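Irkar Project: Progress Report to the Grundosano Fund
11 December 2024

Work this period was on the shaver charging task, the second of the household tasks in our plan. An operator drives two arms by remote control to plug small chargers into a power strip and connect each one to an electric shaver. The arms' motion and the camera views are saved together as one demonstration.

We now have 1161 usable demonstrations against a target of 2000.

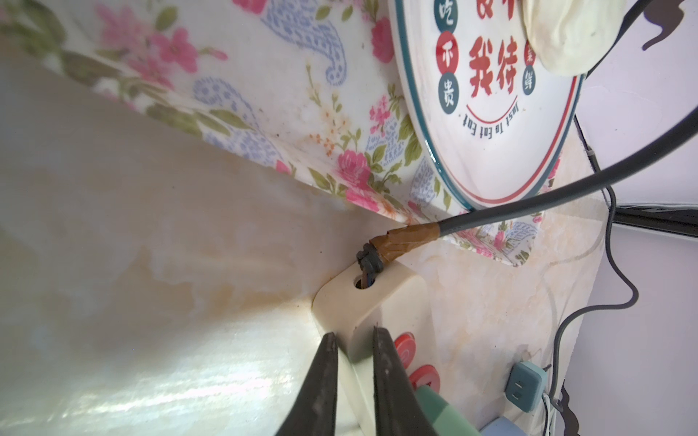

Plugging in is still the slowest step. Operators tend to push before the prongs are lined up, and the strip shifts. We now ask them to stop short, check the wrist view and then close the gap. Whitcombe reviewed 36 sessions and agreed that the change should stay.

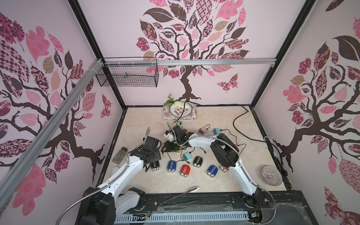 Marama Rutherford
Task Lead, Andeo

Starting layouts are varied between sessions. Shavers, adapters and cords are spread over the floor of the cell in different positions, so the model does not learn one fixed arrangement.

Cords remain the main cause of discarded runs. A loop caught on a finger can drag a shaver out of place.

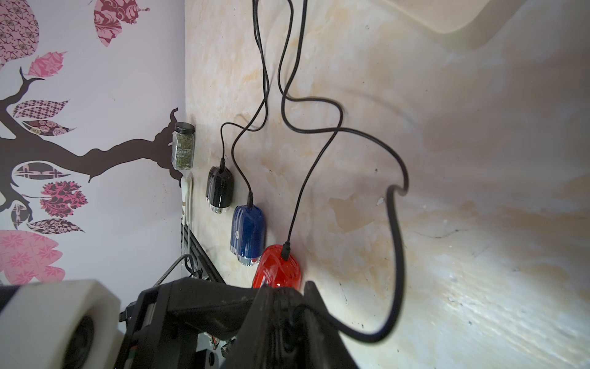 Wrist view: three devices with cables attached, gripper near the red one.

Alby Lowther has written a short guide for operators on handling slack, and 3 new operators have been trained with it. A run is kept if the operator recovers from a mistake without outside help.
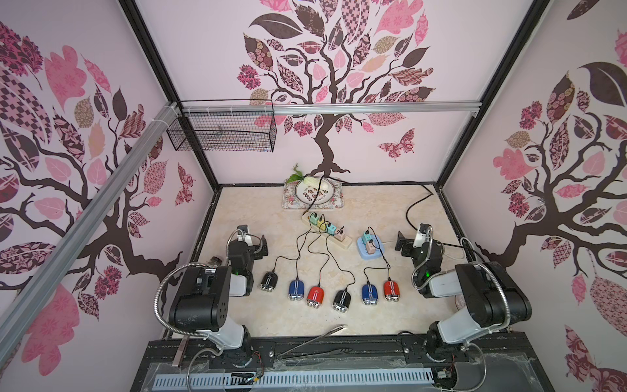 Next period

Recording will continue through February. Rochelle Rutherford will run the first training tests on the data collected so far. No change to the budget is requested.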